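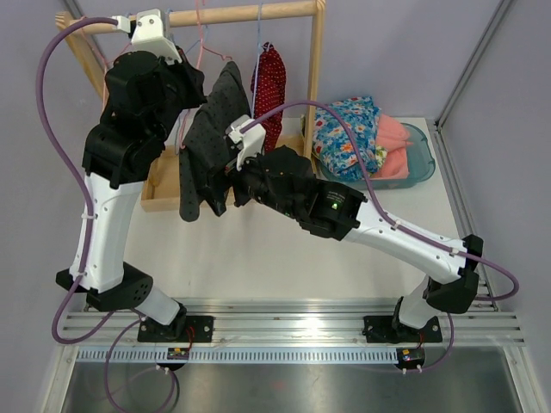 Carrying the Voice: Listener Participation in Independent Motorsport Audio
Speaker notes, Aleksandra Śliwiński
Afternoon session, main hall. Running time 40 minutes, including questions.

Opening (slide 1)

Good afternoon, and thank you to the organizers. I produce the Fundum podcast, which covers rally and hill climb events at club level. I have been asked to speak on how a program with a small audience may invite its listeners to take part, and what it owes them when they do.

Pause here for the title clip. If the sound fails, read the first two lines aloud and move on.

Background (slides 2 to 4)

Fundum began as a results bulletin. Each episode ran to nine minutes and consisted of class times, read in order. Listeners wrote in to correct the pronunciation of village names, and those letters became the most requested part of the program.

At the close of the first season we had 600 regular listeners. The figure is modest, and I would ask the audience to bear it in mind when we come to the cost of postage.

The Flovden recordings (slides 5 to 8)

In October we asked listeners to record one minute of sound from the roadside at the Flovden hill climb. We expected a handful of replies and received 46. Several contained nothing but wind. One held a complete run from start line to finish, relayed over a marshal's radio -- we have used it as our closing theme ever since, with written consent.

Play clip two. Do not talk over it.

Points to make after the clip:
Consent was requested before broadcast, in writing, from every contributor.
Three contributors declined to be named. Their recordings were aired without credit, as they wished.
File names were a serious difficulty. We now ask for the corner number and the time of day, and nothing else.

Handling and storage (slides 9 and 10)

Recordings are kept on the Kukivel archive, in two copies. We edit for length only. Where a driver can be heard speaking privately, the passage is removed and the contributor is told.

The question of prizes (slide 11)

We offered 100 enamel badges to contributors and correspondents. The design showed the Mohamedi hairpin, and two listeners pointed out that it had been drawn facing the wrong way. The badges were sent out regardless, with a short note of correction. Overseas postage cost more than the badges themselves -- show the table, but do not read it out.

Closing (slide 12)

Next season's request will be for sounds from the service park. The guidance sheet is on the table by the door. Thank the hall staff, then take questions. If asked about sponsorship, refer to the written statement.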